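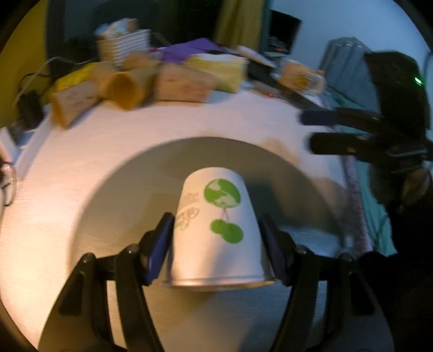 Okay, so my project was about how people in Darnach got their drinking water before the pipes came in. I picked it because my neighbor Erzsébet Kovács still talks about the old well (a lot!) and I figured half my work was done. Wrong. I ended up doing 31 interviews, and everybody remembered the well in a different spot.

Réka Bognár helped me mark the spots on a town map, and most of them landed near the Oláh bakery, so that's my best guess. People carried two buckets each, usually before 7 in the morning, and kids got stuck with the evening trip.

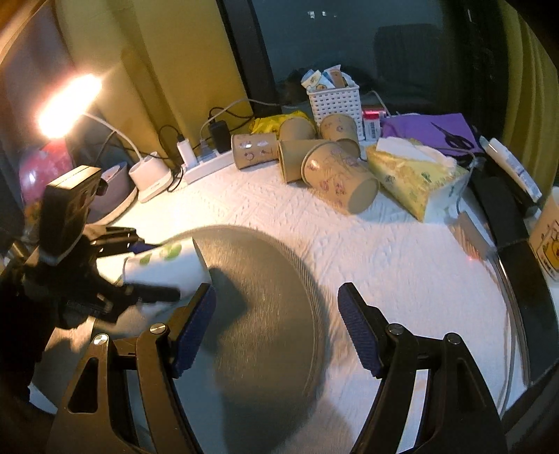 Round tray on a white embossed tablecloth.

I still want to check the parish books in July.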